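Kategorie: Testberichte > Software > Bewegungsplanung

Zoubi 2 im Test: Planung für zwei Arme an einem Tisch
März, von Teodora Kos

Seit dem Winter arbeite ich mit Zoubi, einer Planungssoftware der Firma Findex. Vorher hatten wir im Labor einen eigenen Planer, den mein Kollege Georges Matar über mehrere Jahre gepflegt hat. Er war schnell, aber für zwei Arme im gleichen Arbeitsraum war er nie gedacht. Wir haben uns damit geholfen, dass immer ein Arm wartet, bis der andere fertig ist. Das ist sicher, aber sehr langweilig zum Zuschauen.

Die Installation von Zoubi 2 hat mich einen Nachmittag gekostet. Das Paket selbst ist in wenigen Minuten da, die Zeit geht in das Modell der Zelle. Man muss jeden Arm, jeden Greifer und den Tisch beschreiben, und die Fehlermeldungen sind bei einem falschen Gelenknamen leider sehr knapp. Bei mir stand dort nur „Kette unvollständig“. Welche Kette gemeint war, musste ich selber suchen. Wer schon eine Beschreibung im üblichen Format besitzt, kann sie importieren, aber die Kollisionskörper werden dabei zu groß angenommen. Ich habe sie für die Greifer von Hand korrigiert.

Danach kommt der Teil, der mir gut gefällt. Zoubi plant beide Arme zusammen und behandelt sie als einen einzigen Roboter mit vielen Gelenken. Man gibt zwei Ziele an, und der Planer sucht eine gemeinsame Bewegung mit gemeinsamer Zeitachse. Unsere Aufgabe ist eine einfache Umräumaufgabe mit einer Kiste und Tellern, und das Schwierige daran ist die Mitte des Tisches, wo sich die Greifer sehr nahe kommen können.
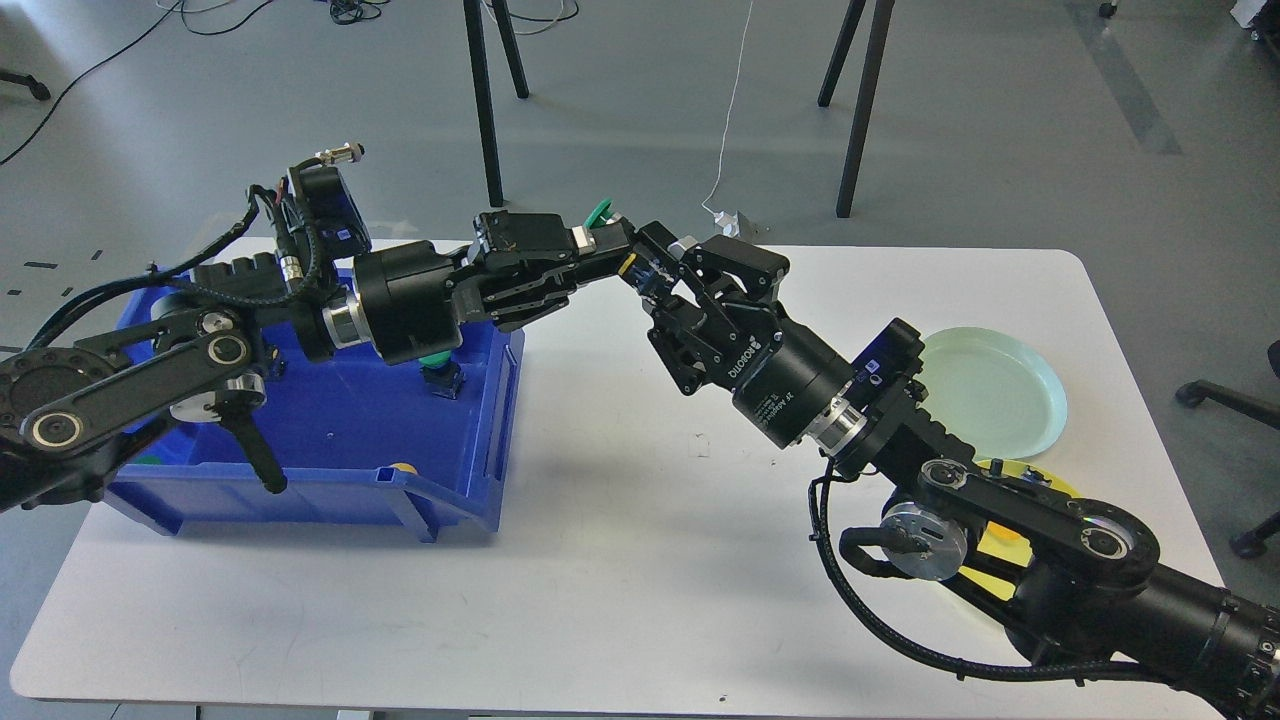

Engstelle in der Tischmitte: beide Greifer dicht beieinander, links die blaue Kiste, rechts die Teller.

Für solche Stellungen gibt es in Zoubi den Parameter „Paarabstand“. Er legt fest, wie nahe sich zwei bewegte Körper kommen dürfen, und er gilt getrennt vom Abstand zum Tisch. Mit dem voreingestellten Wert findet der Planer in der Mitte oft keine Lösung. Ich habe ihn nur für die Greifer kleiner gemacht und für Ellbogen und Unterarme so gelassen. Über eine Messreihe von 360 Planungen war die mittlere Rechenzeit 638 Millisekunden. Für uns ist das genug, für eine Reaktion auf einen Menschen am Tisch würde ich es nicht verwenden.

Weniger zufrieden bin ich mit den Kabeln. Außen verlegte Leitungen kennt die Software nicht, sie rechnet nur mit starren Körpern. Man kann dicke Zylinder um die Glieder legen, dann verliert man aber Platz, den man in der Mitte braucht. Georges hat vorgeschlagen, die Drehung der letzten Gelenke zu begrenzen, und so machen wir es jetzt. Schön ist diese Lösung nicht.

Die Wahrnehmung muss man selber mitbringen. Bei uns liefert Trunska die Lage der Objekte, und die Verbindung über die Schnittstelle war an einem Vormittag fertig. Bei halb verdeckten Objekten, zum Beispiel wenn ein Arm über einem Teller steht, hält Zoubi die letzte bekannte Position fest. Wie lange, kann man einstellen. In der Anleitung steht dieser Wert in Sekunden, in der Oberfläche in Zyklen. Das hat mich Zeit und etwas Nerven gekostet.

Die Vorschau im 3D-Fenster ist flüssig, und man kann jeden Zeitpunkt der Bahn anhalten und den kleinsten Abstand ablesen. Diese Funktion benutze ich täglich. Das Protokoll dagegen schreibt alles in eine einzige Datei ohne Filter.

Ich habe auch Urevano kurz probiert. Es ist einfacher zu bedienen, plant aber die Arme nacheinander, und damit wären wir wieder beim Warten. Wir bleiben bei Zoubi. Für eine Zelle mit nur einem Arm würde ich das Geld nicht ausgeben.

Kontakt | Impressum | Alle Rechte vorbehalten | Nach oben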